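Two Fingers, Three Candidates

How a small workshop chose a gripper before it bought one

When I first visited the workshop of Bridico in March, there was not yet any robot arm on the floor. There was a concrete plate with four bolts in it, a cable waiting under a plastic cap, and a long discussion about what should be mounted at the end of the arm when it comes.

Bridico repairs and restores storage furniture for hotels. The job they want to automate is a dull one. Drawer fronts, small doors and boxes must be taken from a shelf, turned, and placed in front of a sanding station. The parts are light, but they are never the same twice, and many of them already have a finished surface that must not be scratched. One person does this now for most of a shift.

Three grippers were on the list. Ondance offers a simple parallel model with two flat fingers. Wallner has a heavier one with force control, and its price is higher by a good part. The third, from Levberg, is a vacuum head with four cups. All three suppliers had sent nice brochures, and all three were sure that their product was the right one.

The workshop decided to compare them in simulation first. I was a little skeptical about this. In my experience a simulated robot is always more talented than its real brother. But the team had prepared the work seriously. They measured 80 real parts from the shelf, made simple models of them, and let each gripper try every part 16 times from different starting positions. With one camera placed on the wrist and another above the table, they could watch each attempt from two sides.

The wrist camera is the view that taught them most. From above, everything looks easy, the hand goes down and the part goes up. From the wrist you understand how little the controller knows when it comes close to a large surface.

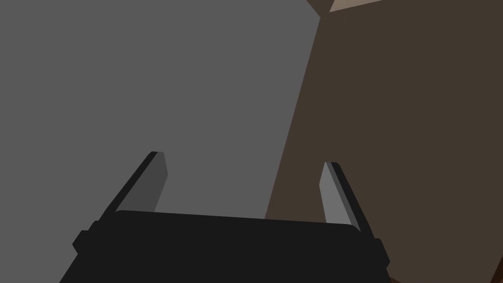

The two-finger gripper in simulation, open, with a gray surface and a brown one behind it.

At such a short distance the camera gives almost nothing to work with. A flat surface without texture has no point that the software can follow, and only the line where two surfaces meet tells it something about the angle. The first version of the controller lost its estimate in this situation and pushed forward anyway. The team added a rule: if there are too few features in view, the arm goes back a few centimeters, looks again, and makes a new plan. It costs time in every cycle - but the number of collisions went down strongly.

In total 3,802 attempts were recorded over the whole project, including the repeated ones after the controller was changed. I asked to see the failed ones, which are usually more interesting than the others. The vacuum head did very well on smooth doors and badly on everything with a molding or a carved edge, where one cup could not close. The Wallner gripper almost never dropped a part. However, its body is wide, and on a full shelf it often had no room to enter between two boxes. The Ondance model was the average student of the class. It dropped more than the Wallner and reached more than the Wallner, and its fingers can be changed with two screws.

Not all of this should be believed without a check. Friction in the simulation is one number for each material, and a varnished drawer front in August does not behave like a number. Also the simulated lamps give a very even light, while the real hall has windows on one side and the sun comes in low in the afternoon. The team knows it. They rented the Ondance and the Levberg for two weeks and repeated a smaller set of trials by hand guiding, with the gripper on a stand. The order of the results stayed the same, only all the rates were lower.

In the end they ordered the Ondance, with a set of softer finger pads at 1,793 dollars extra. I found the pads expensive and said so. The answer was that one damaged hotel wardrobe costs more than this, and a customer remembers it longer.

The vacuum head is not forgotten. There is a plan to buy one later for the large doors and to change tools automatically, although the tool changer adds weight at the wrist and the chosen arm is already near its limit with the longest parts. A stronger arm would need a new plate in the floor, and the four bolts were not cheap.

The arm should be delivered before the summer holidays. Until then the simulation is still running during the night, now with darker lamps and a shelf that is a little crooked, like the real one.

46 shares | 9 comments

Contact the editors | Copyright 2018, all rights reserved | Back to top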